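Furniture bank

A furniture bank is a place that takes in used household furniture and passes it on, free or for very little, to people who are setting up home with next to nothing. You'll also hear them called furniture projects, reuse schemes or (in Hendgate, where I live) just "the bank", which causes some confusion when you tell your aunt you're off to the bank to pick up a wardrobe. I've been mixed up with ours for years, so most of my examples come from there, and I'll try to say so when I think other places do it differently.

How it differs from a charity shop

People muddle the two all the time and I can see why. Both want your old sofa. A charity shop sells the sofa to whoever walks in and the money goes to the cause. A furniture bank gives the sofa to a particular household, and that household has normally been sent along by a housing officer, a support worker, a health visitor or a refuge. Quite a few banks run a small shop on the side to pay the rent, and then you have both under one roof — ours has a yellow line painted on the floor, and stock that crosses it gets a price ticket.

Who uses one

Anyone moving into an unfurnished let without the means to fill it. That covers people leaving hostels, young people coming out of care, families starting again after a break-up or a fire, and people who've been in hospital a long while and lost their old tenancy. Social lets in particular tend to come completely bare, often without carpets. I don't think I'd properly taken that in until I carried a table into one and heard how much it echoed.

In our last full year the Hendgate bank supplied 353 households. I used to think that was a huge number, and then I spoke to somebody from a city scheme.

What is taken and what isn't

Beds, tables, chairs, chests of drawers and wardrobes are always wanted. Single beds go fastest of all. Sofas and armchairs must still have the fire safety label sewn on, and this is the one that upsets donors, as a lovely clean settee with the label snipped off has to be refused. Mattresses vary. Some banks take good used ones, some will only give out new, and we went over to new only after a long argument and a grant. Electrical goods need testing by someone trained to do it, so a small bank may only open for kettles and microwaves on certain days. Cots, car seats and anything gas are generally a no.

Please measure things! A three-door wardrobe that won't come apart is no use to a second-floor flat with a bend in the stairs, however nice the handles are.

Collection and delivery

This is where the money goes. Vans, fuel, insurance, straps, blankets, and gloves that vanish as though eaten. Our first van was lent by Kovačević, a removals firm on the Dolon estate, for two mornings a week, and we ran like that for 16 months before we could afford one. It's a common way to start and I'd recommend it to anybody thinking of setting up, as you find out what the work is like before you've bought anything.

Most banks ask for a week or more between the phone call and the collection. Deliveries are harder to plan. Someone can be offered a flat and have to take it almost straight away, so we keep a few basic sets made up and aim to get a bed in within 36 hours of the keys being handed over. We manage it more often than not. November is always the tight month for us, and I couldn't tell you exactly why.

Choosing

Older schemes tended to send out whatever was next in the queue. You got the brown one. These days a lot of banks let people come in and pick, and I'm firmly on that side of the fence. It takes longer and you need more floor space, but things get kept. Rundirari, the community café next door to our unit, does a pot of tea for anyone who's come in to choose, and that has done wonders for the mood on a wet morning.

Money

Funding is a patchwork nearly everywhere: council contracts, grants, a bit from the shop, a bit from delivery charges paid by the agency that made the referral. Some councils pay per household supplied. Some pay a recycling credit by weight for what's kept out of the tip, so a bank can find itself oddly fond of sideboards.

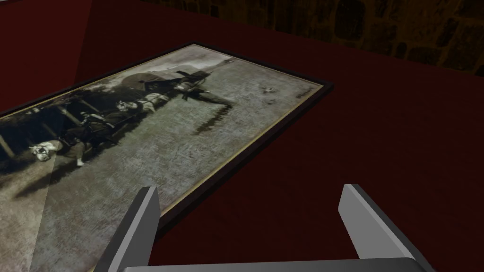 Small household extras are the part of the job I like best, and most banks keep a few shelves of them: lamps, mirrors, clocks, cushions, pictures for the wall. None of it counts as essential and no form has a box for it, but a room with bare walls feels like a waiting room, and people do light up when they're told they can take something just because they like it. Old-fashioned pictures find homes too — a faded sepia photograph of a horse-drawn vehicle, say, in a thin dark frame with a slim gilt edge on the inside, would suit plenty of hallways I've carried boxes down. Check the glass if there is any, wrap the corners, and put a bit of string and a couple of hooks in the bag with it.

Last updated Apr 14, 2018 | 2 comments | 16 shares
Contact us | © Hendgate Community Pages | Back to top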